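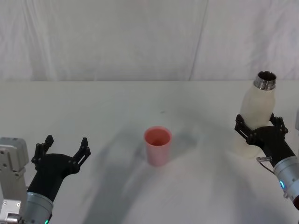 Figure 1. Bimanual workspace during a teleoperated demonstration of the pouring task.

3.2 Demonstration collection

Demonstrations were collected by direct teleoperation, with the operator's left and right hands mapped independently to the two follower arms. No scripted motion was used at any stage. We divided each pouring episode into four phases (vessel grasp, cup grasp, transfer and release) and labelled the phase boundaries from the gripper aperture signal. The order of the first two phases was left to the operator. In the state shown in Figure 1, the right gripper is closed on the translucent bottle while the left gripper is still open, with the pink cup standing free between the two arms. States of this kind proved the most difficult for the learned policy, as the idle arm must begin its approach while the loaded arm holds position.

The full Zunach set contains 3,476 episodes. After removal of episodes with dropped packets or an operator abort, 3,000 were retained for training. A further 77 episodes were recorded in September, after the training set had been frozen, and were used only for evaluation. Operators completed 15 practice episodes before any of their data were kept.

Joint positions were logged through the Grokix interface together with the head camera stream. We did not record contact forces. The colour of the cup was varied between sessions, but its starting pose was drawn from the same distribution throughout. A plain light backdrop was used behind the table to limit visual clutter; shadows cast by the arms were neither masked nor corrected, and the policy was expected to tolerate them.

3.3 Comparison with hand guiding

To isolate the effect of the control interface, a smaller set was gathered by kinesthetic teaching, in which the operator moved the arms by hand with gravity compensation enabled. Hand-guided trajectories were shorter on average but showed poorer coordination between the arms, particularly during transfer. They also placed the operator's forearms in the camera view, so the images had to be re-recorded by replaying the stored joint trajectories. Replay failed more often for grasps near the mouth of the bottle than for grasps around its middle. For these reasons the Plerkia policy described in Section 4 was trained on teleoperated data alone.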